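About Kosley

Kosley tests whether machines can do ordinary chores yet. We work from a single floor in Mivevthorpe, and we publish results for people who have to decide whether to buy, wait or carry on by hand. Most of our clients run small shop floors, laundries or packing rooms. A few are housing providers with an interest in domestic help.

How we test

A chore is broken down into steps, and each step is scored on its own. Folding a sheet of paper counts as four steps: find the sheet, lift an edge, bring it over, press the crease. A machine that manages three of them has not folded the sheet, and our reports say so. We run every task at least 800 times before we publish a figure, with the arms left at the settings the supplier recommends.

Our first long study, Bitport, covered sorting and flattening work with two-armed machines. Of 800 attempts at squaring a loose sheet to a marked line, 696 were passed. Nearly all the failures came at the lift. Thin, flat material gives a gripper very little to hold, and a fingertip a millimetre too high closes on air. Cloth is harder again, as it changes shape between the look and the grasp.

The second study, carried out with the packing firm Van Wijk, deals with sheet handling at table height. It began in October and has six tasks.

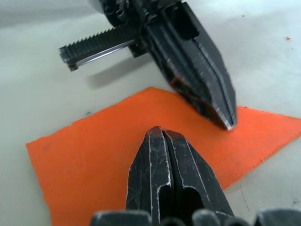

Orange sheet, two grippers

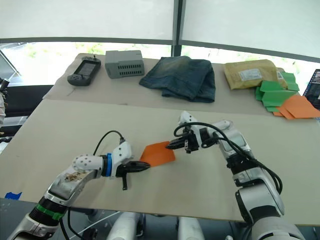

Speed is reported separately from success. A person still does most of these jobs several times faster, and we give both times in the same table so that the gap can be read directly. Wear on the fingertips is logged too — worn tips grip differently, and a result taken on new parts may not hold later in the year.

We do not sell machines or take commission on them. Suppliers may lend equipment for a test but do not see the scores before publication. Reports are free to read. Firms wanting a chore assessed should send a written account of the task, the materials and the space available.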